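Dishes that leave gray marks and smell like the cabinet: replace or rescue?
Home & Kitchen > Tableware
Posted July 26, 2019
1,534 views

bergeron_stairs
I moved into a small apartment at the start of the month and inherited a whole cupboard of dishes from the people who had it before me. Free plates, great! Except now I'm living with them and I have complaints.

The bigger plates are white stoneware with Vaseo stamped on the bottom, and they're covered in little gray scratchy lines, mostly in the middle where you cut your food. I've scrubbed them with dish soap and the rough side of a sponge and nothing happens. The bowls are some kind of plastic, I think, and they have orange stains from what I assume was a lifetime of spaghetti sauce. Everything has a stale cupboard smell too, even right after washing.

I don't have a dishwasher and my budget is pretty much what's in my coat pocket. Is any of this worth saving, or do I just donate it and start over? And if I do start over, what should I get for one person who mostly eats toast, soup and cereal? I was looking at the Felum starter set at the store on Platier Street but it comes with saucers and I have never used a saucer in my life.

soupweather
OK, don't throw out the stoneware yet! Those gray lines are most likely metal marks and not scratches at all. Your knife and fork are harder than people think but the glaze is harder still, so a tiny bit of the metal rubs off on the plate and sits there looking like a scratch. Run a fingernail over one. If it doesn't catch, you're in luck.

What works for me is one of those powdered cleansers made for cookware, the kind with oxalic acid in it (read the label, wear gloves, keep it away from bleach). Wet the plate, sprinkle some on, make a paste and rub with a soft cloth. Give it a minute or two and rinse really, really well. I did a whole stack this way one rainy afternoon and was weirdly pleased with myself for the rest of the day. Baking soda paste works too, only slower and your arm will know about it. The marks do come back eventually, mine took a couple of years.

If your nail does catch, the glaze itself is worn and I'd stop eating off that one. Put it under a plant.

The smell is probably the cupboard and not the dishes. Take everything out, wipe the shelves with warm water and a bit of vinegar, leave the doors open overnight, and pull up any old shelf liner. Old liner is gross. Mine had a layer of newspaper under it and then another liner under THAT.

Orange stains on plastic: put the bowls in a sunny window for a day or two. I know how it sounds. It fades tomato stains like crazy, at least on the light-colored stuff. If the plastic has gone rough or chalky inside, though, let them go.

rentersrevenge
just go to the thrift store. 4 plates 4 bowls, whatever matches or doesn't. never spend more than a couple bucks a plate when you live alone, you're going to break them anyway

crumbtray
Agree with keeping the stoneware. On the starting over part, I live alone too and went through this last year, and my advice is skip the boxed sets. You pay for the saucers and the mugs that are always a little too small. Buy open stock, meaning single pieces, so that when you chip something you can replace just that one.

I eat almost exactly like you do (toast person, hello) and what I use every day is a smaller plate and a bowl that's wide enough to dunk in. Big dinner plates take up my entire drying rack and half of them don't fit in my cupboard anyway, it's an old one with shallow shelves. Measure yours before you buy anything! I didn't, and I had to take two back on the bus.

For colors I went with soft greens and blues, and I mix them however I feel like. They all go together so I never have to think about it. Plain white shows every one of those gray marks, as you've found out. Very dark glazes show them too, plus every water spot if you have hard water, so paler colors have been a nice middle ground for me.

Two other things. If you use a microwave, flip the piece over and check that it says it's OK for that before you buy, especially anything plastic or anything with a metallic rim. And with no dishwasher, stay away from deep grooves and fancy textured edges. Peanut butter gets in there and you'll be at it with a toothbrush. Gentle rings are fine.

My whole kitchen shelf cost me less than 90 dollars and that includes a cutting board I love.

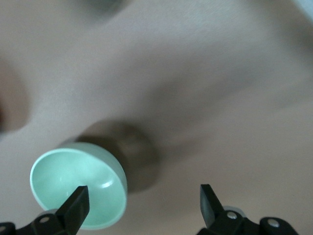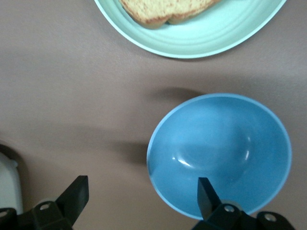 Mint green and light blue, with toast-size plates in mind. The bread is in the second one.

bergeron_stairs
Thank you all! Fingernail test done and it doesn't catch on any of them, so I'm off to find the powder stuff. Bowls are in the window as of this morning. Leaving the Felum set where it is.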